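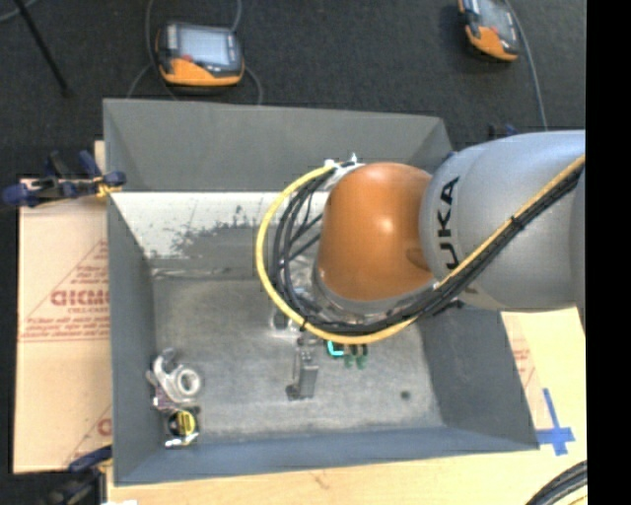
The bin cell at Ulley, with the arm over the mixed parts.

Bin picking software group - minutes of the September meeting

Held in the upstairs room at Ulley, with the Drengate people joining by phone. We started at 9:40, a little behind, as the phone line needed two tries. Thanks to everyone who made the time, and a particular welcome to the new folks from Drengate who had only read our notes until now.

Minutes of the last meeting

Accepted with one correction. The note on the grasp planner said the retry limit had been raised in the released version. It was raised on the test branch only, and the released version still gives up after the second failed plan. Apologies to anyone who went looking for the change.

Perception

The new part finder, which we have all fallen into calling Zundano, has now been run over the full set of saved bin views, 3564 of them. The group was very pleased with how it handles parts that lie well apart on the floor of the bin. It is a good deal less happy with shiny metal. Bright reflections on the bin floor still get reported as small parts now and then, and the seam where the floor meets the far wall shows up as a long thin edge that the finder would dearly like to be an object.

There was a long and friendly discussion about whether to fix this in the finder or to mask out the walls beforehand. The Drengate side favored the mask, as the bin is clamped down and its walls are where the model says they are. The Ulley side pointed out that a mask won't do anything for reflections in the middle of the floor. In the end we agreed to do the mask first, because it is a small job, and to look at the reflections again once the numbers have been rerun.

A question came up about cables. The arm's own cable loop hangs low enough to cover parts of the bin from the fixed camera's side, and Zundano sometimes joins a piece of yellow cable to whatever is lying next to it. Everyone agreed the robot model should carry some sort of stand-in shape for the cabling. A fat tube will do for a start - nobody is asking for a proper cable simulation, though it was admitted that one or two of us would enjoy writing it.

Planning

Of the saved views, 1629 have now also been through the planner with the wall clearance switched on. The clearance setting works as intended, but it is rather cautious near the corners, and parts resting close to the left wall are often marked as unreachable when a person looking at the same view would have a go. The suggestion from Drengate was to let the planner tilt the tool further before it gives up. This was welcomed, with the request that the tilt limit be a setting in the job file and stay out of the code.

Planning time was raised again. The slow cases are nearly all tangled clusters, where the planner tries every part in turn before it admits that none of them can be lifted cleanly. We would like it to pick the topmost part first and stop there if the plan is good enough. Someone asked what "good enough" means and we spent a pleasant while on that without settling it. It goes on the list for next time.

Control and tooling

The switch to the Dehghan message library is finished on the control side. The logging tool still uses the old one, so for the time being please start the bridge before the logger, or the first few seconds of joint data will be missing. The readme says this now.

The log viewer can step through a run with the camera view and the planned path side by side, and it was shown to the room. It got a warm reception. Requests were for a bigger time slider, and for the viewer to remember which folder it was in last.

There are 6 open tickets against the viewer and we agreed to clear those before adding anything new, apart from the folder one, which annoys everybody.

Actions

Drengate: wall mask for Zundano, then rerun the saved views.
Drengate: tilt limit as a job file setting.
Ulley: tube shape for the cable loop in the robot model.
Ulley: move the logger to the Dehghan library and retire the bridge.
Both: send in a few tangled views that a "good enough" rule should be tried on.

Any other business

It was asked whether version 2 of the job file format could be frozen. The feeling was yes, once the tilt setting is in. Please speak up before then if there is a field you have been quietly missing.

The meeting closed at 11:25. The next one will be hosted by Drengate, and the dial-in details will go out with the agenda.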